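Lenanholm Home Supplies Project
Progress report to the Windton Fund
Prepared by Milagros Ocampo, 25th May

Summary
The project is on schedule. We have set up bins for 136 households so far, against a target of 262 by the end of September. Spending is within the budget agreed at the start.

Sorting and packing
Each household gets one clear plastic bin for the small packaged items that used to be spread over several drawers and shelves. Paweena Ratanaporn and Tayla Kerslake do the sorting at the kitchen table with the resident present. Anything out of date is set aside for return to the pharmacy or for disposal, and the rest goes back in the bin.

We tried opaque bins in the first 12 homes. Residents had to lift everything out to find one item, so we changed to clear ones. The change added a small amount to the cost per home – see the budget sheet.

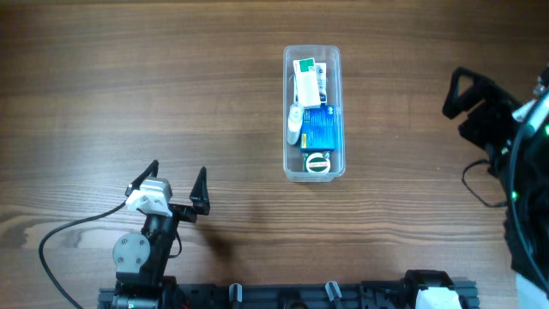 Labels and packaging
We ask residents to keep boxes and bottles in their original packaging. Taller boxes can stand or lean at one end, with bottles laid along the side. Round containers are harder to place and take up more room than we planned for. In 25 homes one bin was too small, and Buppha Nilsuwan has ordered a longer size from Inthanon to try.

Problems
Delivery of the second batch of bins was late, and visits stopped while we waited. Two residents asked to leave the project. Their bins were passed on to other homes.

Next steps
Follow-up visits start next month. Ginette Bailly will check whether the bins are still in use and whether residents can find what they need. The large-print checklist – filed as "Poster" in the shared folder – still needs your approval before we send it to the printer.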